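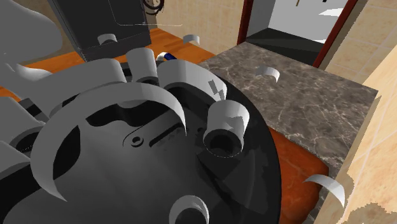
A Dreline, a revista digital de agenda e cultura, vai voltar a fazer festas próprias a partir de maio. A primeira é numa quinta-feira, às 21h30, no Wondodero, e tem lotação de 100 pessoas. A imagem, feita em computador, é dominada por um grande disco escuro, com uma faixa cinzenta curva por cima, aberta como um anel e terminada em ponta dos dois lados.

O modelo muda em relação ao ano passado. Em vez de uma noite grande no fim da temporada, haverá sessões pequenas, cada uma pensada com uma editora ou um coletivo convidado. A Indent fica com a primeira e traz dois sets de música eletrónica e uma banca de discos usados. A segunda, ainda sem data, será no pátio da antiga oficina Bühler — se a licença de ruído chegar a tempo.

Metade dos lugares está reservada a quem assina esta newsletter, que tem neste momento 2727 inscritos. O pedido faz-se por resposta a este email, com o nome e o número de acompanhantes (um, no máximo). Até ontem à noite tinham entrado 44 pedidos. Os restantes bilhetes são vendidos à porta, só em dinheiro.

O bar abre às 20h e a cozinha fecha às 23h. Não há bengaleiro. Quem vier de carro deve deixá-lo no parque de cima, porque a rua do Wondodero fica cortada ao trânsito a partir das 19h.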